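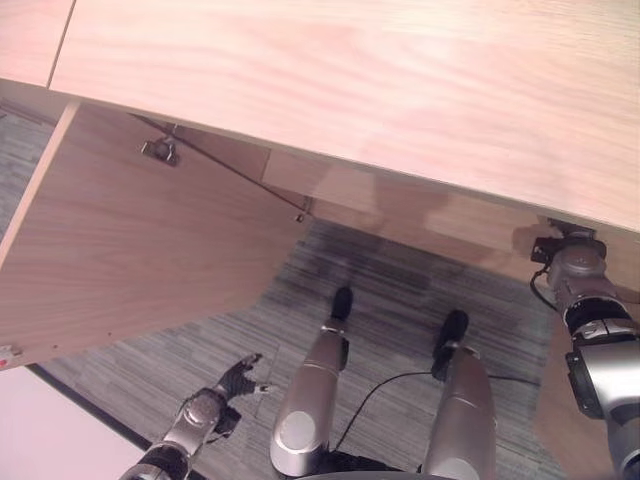 Choosing a hand took longer than choosing the robot, says Uchenna Ibrahim, who runs the manipulation tests at Doltumitz. The company had three candidates on the bench in February, and each one could pick up a cup. Doors were harder. "A cup sits there and waits for you," he says. "A door moves on an arc, and the hand has to go along with it." His team settled on a cabinet as the main test, with the door hanging open under the tabletop and the black fingers spread just below its lower edge. From there the hand has very little room to work with.

The first candidate was a two-finger gripper from Trellari. Ibrahim liked it and still does. It held a door edge firmly, but it had to arrive at the right angle, and the arm often ran out of reach before it got there. The Skilon hand, with separate fingers, was more forgiving. "You can be five degrees off and it still gets hold of something," he says. "With the gripper we were replanning all the time."

Mio Ichikawa wrote the controller and was less convinced at first. More joints meant more to tune, and her first version closed the fingers too fast. She spent eight days on the closing speed alone. "I wanted the simple gripper," she says. "I argued for it twice – and I lost both times."

The team logged 3068 attempts across the three hands. Ibrahim will not give out the success rates until Berenice Serrano has finished checking the labels, a job she expects to take another month. He does say that the third hand, an older in-house design, was dropped early over cable trouble at the wrist.

Cameras come next. The one at the head loses sight of the fingertips when they go behind a door, and Ichikawa wants to try a small second one on the forearm. Ibrahim would rather put the money into touch sensors. "We'll probably do the camera first," he says. "It's cheaper, and Mio has already ordered the bracket."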